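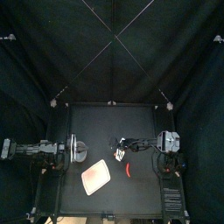
Black curtain enclosure around a square table – fabric and hanging questions

druvine_t
Posted 8/27/23
The table is square with a flat matte black top, and I have black curtains on all sides of it, draped over a frame. Light control is good enough for now. Two things bother me. The first is creasing: there are broad soft folds in the upper part of the cloth, and under side light each one gets a bright edge. The second is the clamps. They are light gray, as are the corner brackets on the table, and they stand out more than I expected against all that black.

Questions:
1. Is there a cloth that hangs flatter at this size, or is it a matter of weight at the hem?
2. Paint, tape or replace the gray hardware?

I would like to keep the frame as it is.

kettleblack
Hem weight first. Sew a pocket along the bottom and run chain through it. It does nothing for creases that were folded in at the factory, so steam those before hanging. Keep the steamer off the face of the cloth if there's any pile.

For the hardware, matte black cloth tape. Gloss electrical tape is worse than bare gray.

Sinemau
Disagree on the chain. Chain pulls straight down and gives you deeper vertical folds if there's too much width for the run. Look at the fullness before adding weight. Photo backdrops are hung flat, stage curtains at 100 percent extra width, and people buy the second kind when they want the first. If the cloth is wider than the side it covers, the folds have to go somewhere.

kettleblack
He asked about the upper part. Fullness is one cause, drape over the top rail is another. Cloth thrown over a rail will always bunch there, whatever the width.

Sinemau
Then the answer is to stop throwing it over the rail. Hook-and-loop along the top edge, soft side sewn to the curtain, hook side stuck to the rail. Pull it out toward the corners as you press it on. Comes down for washing in a minute.

druvine_t
The loose folds lower down don't bother me much. It's the top. What width of hook-and-loop?

Sinemau
30 mm. Narrower peels under a heavy cloth. Clean the rail with alcohol first and leave it overnight before you hang anything.

rowanpost
Question from the side: what are the two thin lines crossing above the table? If they catch light you have the same problem there as with the clamps.

druvine_t
Cables. They cross in an X and come down near the rear corners of the table. They stay where they are. I hadn't thought about glare from them.

rowanpost
Check them with a flashlight held next to your eye. Anything shiny shows up straight away. Same test for the brackets and the table top. Scuffs on a matte black panel polish up with use and end up brighter than the cloth.

Tatsuya Sugiyama
I hang cloth for small studios, so a few notes.

Fabric: for a booth this size I would use a brushed cotton or a flocked polyester. Velvet is blacker but heavy, and it has a nap direction. Hang every panel with the nap the same way or the sides will look like different blacks. Mark the top of each piece with chalk on the back before cutting.

Seams: where two panels meet, overlap them 6 inches. Butted edges open up as the cloth settles.

Hardware: do not paint a clamp while it is under load. Take it off, degrease it, two thin coats of matte black, and keep paint away from the pads. I would not tape brackets at table height. Tape edges lift and collect lint.

kettleblack
I've had tape on brackets for 21 months with no lifting. Depends on the tape.

Tatsuya Sugiyama
It depends on how often sleeves go past it, too. On the back rail tape would be fine.

zavgate_min
Whatever you pick, order one extra yard from the same roll. I added a panel to mine in February and the new black was visibly brown next to the old one.

druvine_t
Plan so far: steam the panels, hook-and-loop on the top rail, paint the clamps off the frame, tape for the brackets on the rear rail. No chain until I've measured the fullness. I'll do the flashlight test tonight.

kettleblack
Measure the cloth after steaming. Cotton will shrink on you.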